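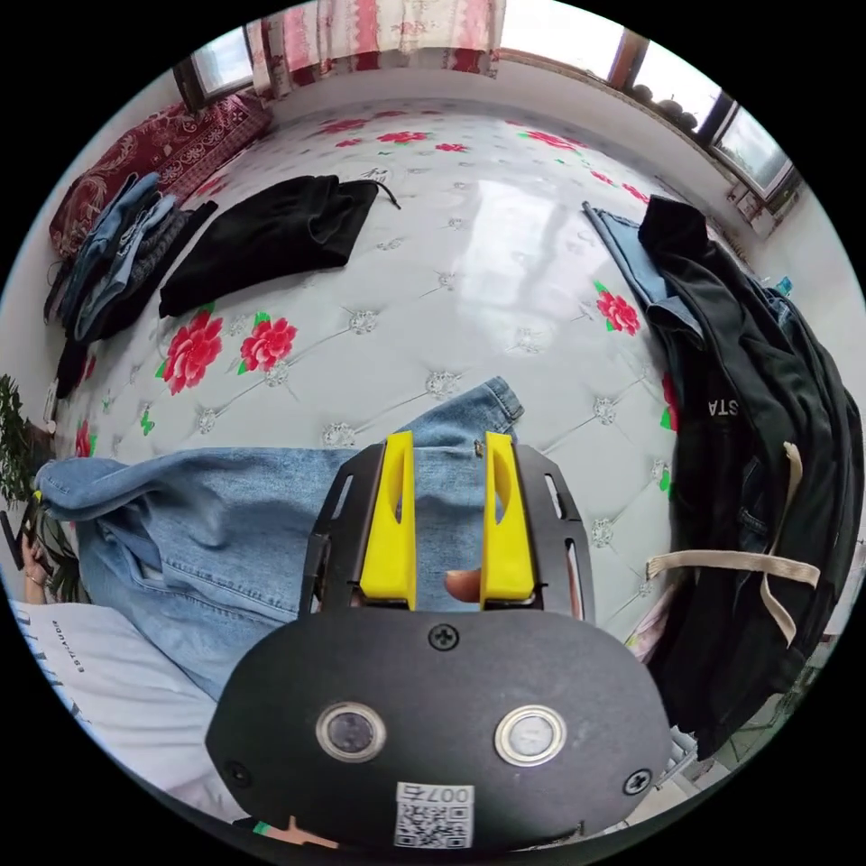 Jeans first, then everything else.

In defence of folding on the bed

By Kusum Rathore
Mar 22, 2023
Filed under: Home Truths

14 comments | 52 shares

My sister-in-law has a folding table. It came from Ovenov, it clips to the wall, and she talks about it the way other people talk about their grandchildren. I've used it twice and I'm sorry, I still think the best place in any house to fold clothes is a bare bed.

I mean properly bare, too. Strip the sheets, get them in the machine, and do your folding on the mattress while it's all going round. You'll never have a bigger flat surface (unless you own a snooker table, in which case good for you). A pair of jeans can lie there with both legs stretched out, and you can smooth the creases and fold them in 3 without half of it sliding on to the floor.

And can we talk about mattresses? Everything in the shops now is plain white or that sad oatmeal colour. Give me red roses! Give me buttons and diamond quilting and a cover so shiny the window bounces off it! Attila Jakab wrote in these pages in January that a patterned mattress is a waste because it spends its life under a sheet. Well, mine gets an outing every wash day and it cheers me up no end. Dark clothes look rather smart against the roses, I think.

I do have rules. Denim gets its own stack along the edge, because a pile of jeans stays put and a pile of T-shirts does not. Black things go well away from anything that sheds. Cords and drawstrings I leave till last and then usually forget – I've shut more of them in drawers than I'd like to admit.

The case against is your back, and I'll give Dorottya Szilágyi that one, as she's been telling me so for years. Our bed is low and I'm not getting any shorter. So I kneel on a cushion, put the radio on, and get through the lot before the sheets have finished spinning. She can keep her table.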